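Report the failures before the success rate

The Bruvau results have been passed around as a win for wrist-view policies, and on the headline number they are. A four-fingered hand trained on 3,000 demonstrations, then tested over 127 trials of picking soft household items off the floor, did better than the head-camera baseline from Derkden. I have no quarrel with the comparison. My quarrel is with what was averaged away.

Soft objects do not fail the way boxes fail. A fingertip can press well into a cushion before the contact signal rises, and by then the grasp plan is stale. Gearóid Flanagan relabeled the Bruvau failures by phase and found that 18 of them began before first contact – the hand stopped at the wrong height and closed on air. Those are depth errors. Adding another 300 grasp demonstrations, as Nasution proposes, will not fix them.

The wrist view makes this harder to diagnose. Sleeve, fingers and the robot's own legs can take up much of the image, leaving the policy a small patch of floor from which to judge distance. Dello masks the body pixels; Bruvau leaves them in. Either choice may be sound, but neither group ran the ablation. I would want that table, split by phase, before I accepted a single success rate.

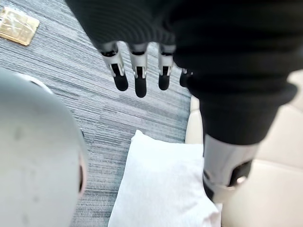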